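Search this board... Search Advanced

Sorting caps and small bottles - how do you keep them matched?

Masix
I am reorganizing the small containers on my work table and I would like to ask for opinions. I have clear ones with pale ribbed caps, an orange one with a yellow-orange cap, and too many caps in other colors. I put four pictures.
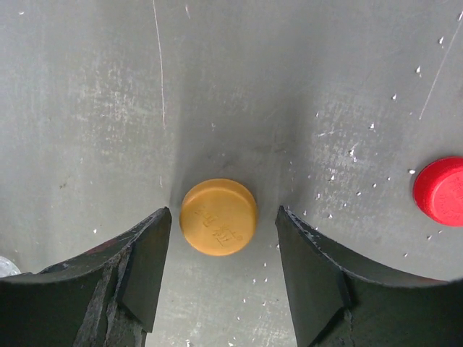
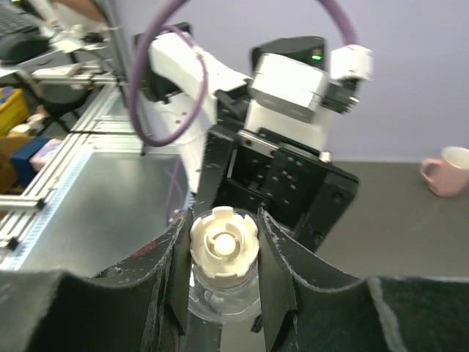
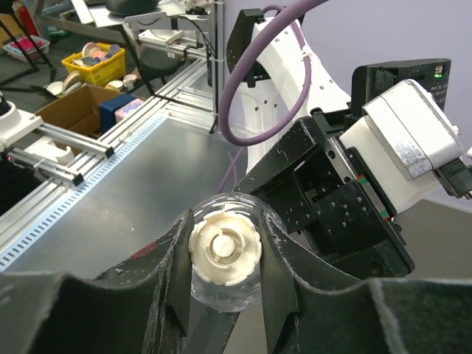
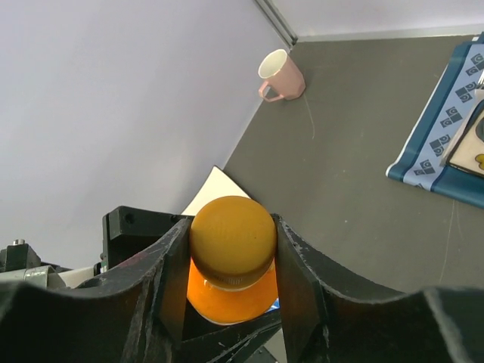 My question is if I should store every container with its cap on, or keep all the caps in a separate drawer. At the moment I do both, and when I need something I spend 20 minutes looking. I bought drawer dividers in October but I did not decide yet what goes in them.

Odeo
Caps on, always. I kept mine apart for two years and at the end I had a full jar of caps which did not fit anything. If the container is clean and fully dry, close it and put it away.

Tu
I don't agree with Odeo. A closed plastic container keeps the smell of what was inside, even after washing. I store them open, upside down on a towel first, then in a box with the caps in a bag in the same box. It takes more space, I admit it.

Odeo
The smell is from not drying long enough. I leave mine overnight. Also with your method you must open a bag each time, and who will do that when they are in a hurry?

Tu
I do :) But my box is small. For a big collection maybe it is different.

Justlow
Before you choose the drawers, please check which caps really close. Color is not a good guide. I had two white caps that looked the same to me and one of them was leaking on every bottle I tried. Turn each bottle over above the sink with a little water inside, wait, and then write the same number under the cap and under the bottle with a permanent marker.

Masix
Thank you all. Justlow, does the marker stay on the plastic? Mine goes away when I wash with hot water.

Justlow
It goes away on smooth plastic, yes. I scratch the number lightly with a needle and then go over it with the marker - the ink stays in the scratch. Not very beautiful but it is underneath.

Tu
Small stickers are easier, but then they become gray and sticky. The needle is a good idea.

Masix
I will try the needle, and I will keep the caps on for the clear ones. The single caps get one divider, and what has no bottle by spring goes out. Odeo, do you tighten them fully for storage, or only half?

Odeo
Half a turn less than full. Tu can be happy also, a bit of air goes in.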